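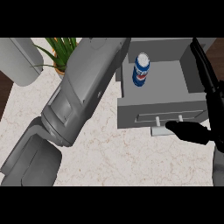
Computer render: grey robot arm, left, with a black gripper and a white drawer handle, right.

Filed under: Press releases > Classic and historic cars
Last updated: October 19, 2020

MIKITZ OWNERS' REGISTER QUESTIONS CERNBY "CONTINUATION" COUPÉ

The Mikitz Owners' Register has asked Cernby to explain what it means by a continuation car before it takes any more deposits for its planned Mikitz coupé with bodywork in the style of Agyeman.

Cernby, which bought the rights to the Mikitz name 2 years ago, says it will show the first finished car at Sorcombe in November. Its brochure calls the car "the next chapter" and promises chassis numbers that carry on from the last one used by the old factory. The Register has read the brochure several times and is still unsure what buyers are being offered.

Mikitz built 226 coupés before the works closed. Our records cover nearly all of them, including those sent to Agyeman as bare chassis to be bodied there. They were hand-built, so no two are quite the same, and the records are untidy in places. Wings were changed during production and at least one car left with the dashboard meant for another. Owners have spent decades sorting out which parts belong where. A fresh run of cars with numbers that follow straight on will make that work harder, and we can see no benefit in it for anyone except the seller.

The Register does not object to new cars that look like old ones. Several members own replicas and drive them further than the rest of us drive the real thing. They are welcome at our meetings and always have been. Our complaint is with the word "continuation", which suggests that the old firm has somehow carried on. Cernby has bought a badge and some drawings. It has told us that the drawings are "extensive", but has turned down two requests to let us look at them.

We also have doubts about the engineering claims. The brochure says the new coupé will meet modern expectations of comfort and safety and "drive exactly as the original did". It is hard to see how both can be true. The original has drum brakes that pull to the left when warm, a heater that works on one side, and a gearchange best described as a matter of opinion. If the new car has better brakes, a proper heater and air conditioning, it may well be a nicer thing to own. It will not drive exactly as the original did.

Then there is the weight. Cernby quotes roughly 1200 kg, without saying whether that includes fluids, a spare wheel or the air conditioning, which is listed as standard on one page and as an extra on another. No figure has been given for power. The engine is described only as "period-inspired".

Buyers are being asked for a deposit now, with the balance due in stages. The Register is not in a position to give financial advice, but suggests that anyone tempted should get written answers to the following before they pay:

Is the deposit held separately, and can it be returned if the car is late?
Will the car be registered as new, and has it passed the tests needed for road use?
Who made the body, and what part, if any, does Agyeman's archive play in it?
What is stamped on the chassis plate, and where else on the car does the number appear?
How many cars will be built, and is that number in the contract or only in the brochure?

The last point matters. The first announcement spoke of 5 cars. The current brochure says only that the run will be "strictly limited", with no number given. We have asked which is right and been told that an update will follow in due course.

Until these points are settled, Cernby cars will not be entered in the main section of the Register. If they reach customers, they will be listed on a separate page under the maker's name and year of manufacture. Owners of original coupés are asked to check that their chassis and engine numbers are correctly recorded with us and to send in clear rubbings of the plates where we do not already hold them.

Members of the Register will be at Sorcombe in November and will look at the car with interest. If it is as good as the brochure says, we will happily report as much in the newsletter. We would like to see it move under its own power first.

NOTES TO EDITORS

The Mikitz Owners' Register keeps the build and ownership records for Mikitz cars and is run by its members. It has no business connection with Cernby or Agyeman.

"Continuation" has no fixed meaning in the motor trade. Editors are asked not to describe the new coupé as an original or factory-built Mikitz.

Copies of the Register's letters to Cernby are available on request from the press desk.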